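引き出しを開けるだけの仕事に、月々いくら払えるか

人類が引き出しを開けるのに苦労したという記録はあまりない。湿気で膨らんだ桐箪笥くらいのものだろう。ところが機械にやらせるとなると話は別で、このたびZulthorpeが貸し出しを始めた「Plirnero」は、まさにその一点を売りにしたサービスである。アームと教示ソフト、それに出張指導が一式で届き、試用期間は14日。説明書の表紙には「まずは引き出しから」とある。ずいぶん謙虚な野望だと思う。

編集部が選んだ課題も、説明書に素直に従った。布を敷いた机に白い三段の小型キャビネットを置き、いちばん上の段を開け閉めさせる。人間なら電話をしながらでも片付く作業に、われわれは11月の半分を捧げた。

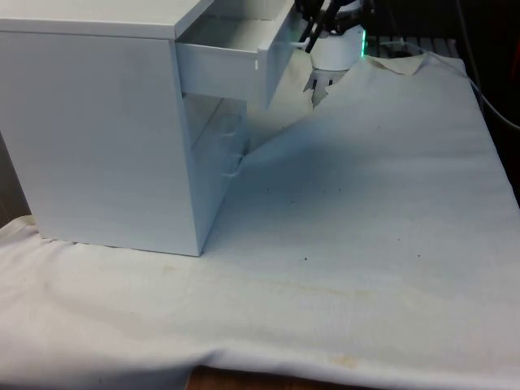

Rosemarie Ruppertに言わせれば、引き出しを笑う者はまだ引き出しを教えたことがないのだそうだ。力の向きが少しでも斜めになれば段は枠の中で噛むし、強く引けば箱ごとついてくる。掴むことより、どこで力を抜くかのほうが難しい、と彼女は言う。こちらが笑うのをやめたのは三日目の夕方だった。

教示の手順そのものは悪くない。アームを手で導いて動きを覚えさせ、画面で余計な寄り道を削り、再生する。削りすぎると指先が取っ手の手前で空気を上品につまむので、そのときは削った分を戻す。ソフトの日本語訳は全体にまともだが、「引き出しの気持ちを確認してください」という警告文が一度出た。原文が何だったのか、サポートに問い合わせても返事はまだない。

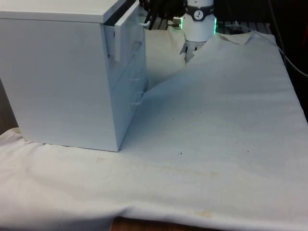 Plirneroで上段の開閉を試す。中段と下段は閉じたまま。

競合にあたるJudachの貸し出しプランとも比べてみた。あちらは課題ごとに出来合いの動作が付いてきて、初日の見栄えがいい。ただし家具の高さを変えると途端に他人行儀になり、調整は有償の遠隔対応になる。Plirneroは初日がひどく地味なかわりに、手直しを自分でできる。せっかちな人にはJudach、負けず嫌いにはPlirneroを勧めておく。

再生は試用期間を通じて1000回で打ち切った。うち70回は途中で止まり、その大半は前半に集中している。後半の成績だけを広告に載せたいとZulthorpeが思うなら、気持ちはわかる。 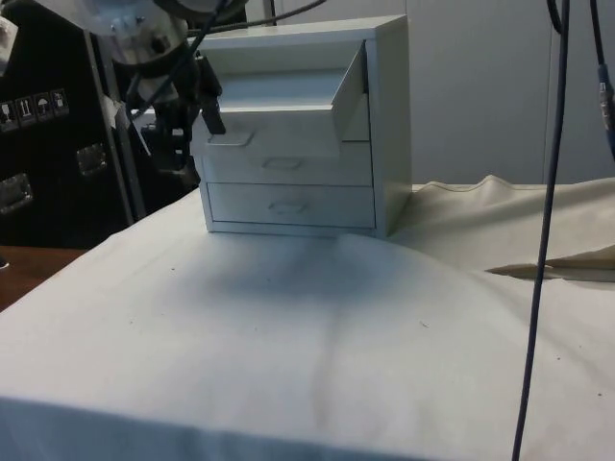 止まり方にも性格が出る。Plirneroは無理をせず、抵抗が設定値を超えるとその場でおとなしく固まる。安全面では満点だが、再開には画面を四回も触らなければならず、昼食を取りながら見張るには向かない。停止の理由は記録に残るものの、番号だけである。エラー3619が「引っかかり」だと知るまでに、われわれは付録の表を二度読み飛ばした。

付属の架台はJanssen製で、これは文句なしにいい。組み立てに迷わず、ねじも余らなかった。ねじが余らない製品には点が甘くなる。

では借りるべきか。動作を自分で作り込みたい研究室や、試作の多い小さな工場なら、二週間の試用に申し込んで損はないだろう。書類を出してほしいだけの人は、席を立ったほうが早い。受付は公式サイトから、返送用の箱は捨てないこと。編集部は捨ててしまい、いま代わりの箱を探している。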